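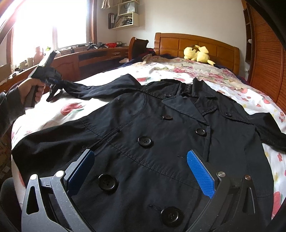 4. Washing coats and other heavy items

Read this section before you put anything with lapels in the Bostex washer. The drum is larger than it looks, and people get ambitious.

4.1 Before you start

1. Read the care label. If it says dry clean only, close this manual and find a dry cleaner. The Bostex has no setting for optimism.

2. Lay the coat out flat somewhere you can see all of it. A bed will do. Go through every pocket, including the inside one you forgot it had.

3. Fasten the buttons and tie the belt, if there is one, in a loose knot. A free belt will find the other laundry and marry it.

4. Tug each button gently. Sew down the wobbly ones now, while you still know where they are.

5. Treat stains at the collar and cuffs with a little liquid detergent. Leave it for ten minutes. Do not scrub with the brush you use on your shoes.

NOTE: Large metal buckles should go in a mesh bag, or come off entirely.

4.2 Choosing a program

1. Turn the dial to HEAVY/DELICATE. We know. The name was settled before this edition and the panels were already printed.

2. Press TEMP until the display shows COLD. For lined coats, stay there.

3. Press SPIN until the lowest bar lights up. Higher speeds save drying time and put creases in places an iron can't reach.

4. Wash one coat at a time. Two coats will fit – the machine will also walk across the floor, and your downstairs neighbor will come up to discuss it.

5. Close the door until it clicks and press START. The full program takes 90 minutes. The display will claim one minute remaining for quite a bit longer than a minute.

CAUTION: Never wash waxed, rubber-coated or leather items in this machine. Waterproof fabric can trap water and throw the drum off balance during the spin.

4.3 Drying

1. Take the coat out as soon as the door unlocks.

2. Hang it on a wide hanger, away from radiators. Wire hangers leave small shoulder horns.

3. Smooth the lapels and pocket flaps by hand while the fabric is damp.

4. Do not tumble dry. See Section 6 if you already have.

If the display shows E2, the load is unbalanced. Pause the program, wait for the door to unlock, rearrange the coat and press START again. If E2 comes back, skip the spin and let the coat drip over the bathtub.

163 shares 2 comments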